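# Folding a thick knitted jumper so it fits a shallow drawer

**Shanthi Matubbar**

I have been trying to fold my winter jumpers so they stand on edge in a drawer, and I can't get it to work with the heavy ones. T-shirts are fine. Thin cardigans are fine. The chunky ones either spring open or end up so fat that the drawer catches on the runner above when I close it.

The drawers are from a Tavden chest, the low wide model, and the inside depth is 204 mm. I measured it twice. I have six jumpers to get in, plus a couple of fleeces that could go elsewhere if they have to.

I fold on the bed, as there isn't another flat surface in the flat big enough. I lay the jumper down, bring one sleeve across the body, then the other, then fold up from the hem in thirds. By the time the second sleeve is over, the middle is much thicker than the sides and the whole thing leans. I have also noticed that the sleeve leaves a slanting crease on the front if it's been in the drawer for a week or two, and on anything with a design knitted in, the crease goes right through the design.

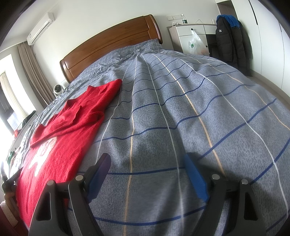 Efraín Muñoz replied that the sleeve was the whole problem and that it should never go across the front at all. Turn the jumper face down before you start, he wrote, and everything gets folded onto the back, so whatever is on the front stays smooth on the outside.

His full answer is below, with my thanks. I've left my original post as it was, apart from adding the drawer depth, which two people asked for.

**Efraín Muñoz**

I did the knitwear tables at a shop in Brestbridge for four winters, so this is the shop method with a change for drawers.

1. Lay the jumper face down and smooth it from the middle outwards with flat hands. Don't pull the hem, or the ribbing will stretch and you'll fold it crooked.
2. Fold the left side in, so the edge of the body lands a little past the centre line. The sleeve will be sticking out to the right.
3. Turn the sleeve back on itself at the shoulder so that it runs straight down towards the hem, parallel with the side. It must not cross to the other half.
4. Do the same on the right. The two sleeves now lie side by side with a small gap, or just touching.
5. Fold the hem up to just below the neck, then fold once more in half.

With the sleeves side by side you have spread the thickness over the full width, and it stops leaning.

For a drawer of 204 mm, aim for a finished height of 180 mm or so. If yours comes out taller, fold in thirds at step five. Thirds makes a fatter parcel but a shorter one. Stand them with the rounded fold at the top.

Bed or table makes some difference. A bedspread with any ridges in it will put a wave in your fold lines, so pull it tight first, or put a large towel or a sheet of thick card under the jumper. If your cover has stripes or checks you can use one as a centre line. I did that for years at home with an old tartan blanket.

Six heavy jumpers on edge will probably need the whole drawer. Put the fleeces somewhere else.

**Caritz3698**

just roll them. takes two seconds. mine have been rolled since I moved in and they're fine

**Munasinghe**

Rolling is all right for fleece and for acrylic. I wouldn't do it with wool that has any weight to it, as the outer layer gets stretched round the roll and the hem goes wavy. It can be steamed out, but it's a nuisance to do every time you want to wear the thing.

I agree with most of what Efraín says. Two additions.

Firstly, measure the runner and not only the drawer. On the older Tavden chests the rail above hangs down a bit inside, and you lose nearly 20 mm at the front. Mine is from the 2000 range and I had to go down to thirds for everything.

Secondly, don't pack the drawer tight. If you have to push the last jumper in, take one out. Wool packed hard over the summer comes out with creases that need a damp cloth and an iron on low. I leave a gap of 100 mm at one end and put a bookend in to stop them slumping — an ordinary metal one, with a sock over it so it doesn't snag.

Wash them before you put them away in March or whenever you stop wearing them. Moths go for the ones that have been worn.

**Shanthi Matubbar**

Thank you all. Face down with the sleeves straight works, and I got five in. The rail does hang down, so I've gone to thirds as Munasinghe suggested. The sixth is on the wardrobe shelf with the fleeces for now.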